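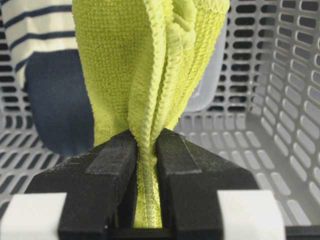
Wrist camera view: microfiber towel, held by the hem, still in the laundry basket.

18/09/2026

I've been putting off writing up the towel fault, mostly because I kept thinking I'd have a proper answer by the time I got to it. I don't. I have a partial answer and a strong opinion about the Cadlow software, so that's what you're getting.

For anyone new, I do bench testing at Opoku, which is a small shop that checks other people's robots before other people's customers get hold of them. Since June I've had an arm on the bench that is supposed to sort laundry. It reaches into a basket, takes hold of one thing, lifts it out, and drops it in the right bin. The arm and gripper come from Bindomska. The software that decides where to grab and whether the grab was any good comes from Cadlow. Remember that these are two companies, because each of them has now told me the fault belongs to the other one.

The fault goes like this. The arm closes on a towel, the software reports a good grasp with high confidence, the arm starts to lift, and then it stops dead with a force alarm. Fine so far. Stopping is what I want it to do when something is stuck. The trouble is what it does next. It clears its own alarm, decides the load reading was noise, and pulls again harder. On one run it dragged the whole basket across the table and tipped it over the edge before I got to the stop button.

I want to be fair about this. A laundry basket on the floor is not a disaster. But the same routine that yanked the basket would yank a curtain, or a sleeve with a person in it. The Cadlow manual calls this feature "adaptive retry." I'd call it ignoring the alarm.

Once I had it happening often enough to study, I set up a plain test. Same basket, same mixed load, and 36 lifts aimed at the microfiber towel. The arm stopped with a force alarm on 15 of them. It cleared the alarm by itself on 12 of those 15. I then read through the logs, which took most of an afternoon, and every one of the 15 had been scored as a good grasp before the lift started.

Look at the hold in the photo and you can see why the software likes it. The hem is gathered into a tight bundle, it goes straight down between the fingers, and there's cloth against both sides. If all you care about is whether the gripper has hold of something, that's a lovely grasp. What the score doesn't include is anything about what else the towel might be attached to. It's a basket of laundry. There's a striped thing and a navy thing right there next to it, and the basket wall is full of slots. Anybody who has ever pulled one sock out of a pile and gotten three more knows the problem.

My own first theory was the basket. Microfiber snags on everything, including my hands, and I assumed loops of it were catching on the edges of the slots. So I ran the test again in a cardboard box with smooth sides. The alarms went down but they didn't go away. That bothered me, because I'd already more or less written the report in my head.

Second theory was dust. The fingers have picked up a fair bit of it, along with tiny fibers, and Bindomska's support person wanted me to clean them before they'd talk to me any further. I cleaned them. I saw no change I'd be willing to put my name to. I'd also point out that if a laundry gripper can't cope with lint, then we have a different and bigger conversation to have.

It was Mohammed-Awal Ackah who got me looking at the timing. He works on the next bench and he'd been listening to my arm beep for a week. He asked how long the force reading had to stay high before the alarm counted as real. I didn't know. I went and found the setting, and on this unit it was 2 seconds. Anything shorter gets written off as noise. But the arm stops the moment it feels the spike, so of course the reading drops right away, and of course it never stays high long enough. The arm stops pulling, sees that nothing is pulling back, and concludes there was never a problem.

I read that back several times because it seemed too dumb to have shipped.

Cadlow's reply was that the setting can be changed by the integrator. True. I changed it. With the window as short as it will go, the self-clearing mostly stopped, and the arm now sits there and waits for me when it gets stuck. But it came from Cadlow with the bad value, there's no warning next to it, and the word "alarm" doesn't appear anywhere on that page of the manual. They also suggested that towels are "a challenging category." It's a laundry robot.

What I still can't explain is the leftover alarms in the cardboard box. Could be towel catching on other clothes. Could be the force sensor drifting as the wrist warms up, which Bindomska says doesn't happen, and I haven't seen data from them one way or the other. I've asked for it twice.

Until that's sorted out, these are the rules on my bench:

Adaptive retry is off. If it stops, a person goes and looks.

Basket clamped to the table.

No hands in the basket unless the arm is powered down, including "just to free that corner." I've done it myself and I'm not proud of it.

Any grasp score from the software gets logged and otherwise ignored.

Ukico, the customer waiting on all this, would like a date. I told them I can't sign off on a machine that argues with its own force sensor, and that I'd have more to say when the new sensor cable gets here and I can rerun the box test with a thermometer taped to the wrist. They asked if it could at least do shirts in the meantime. I haven't tested shirts.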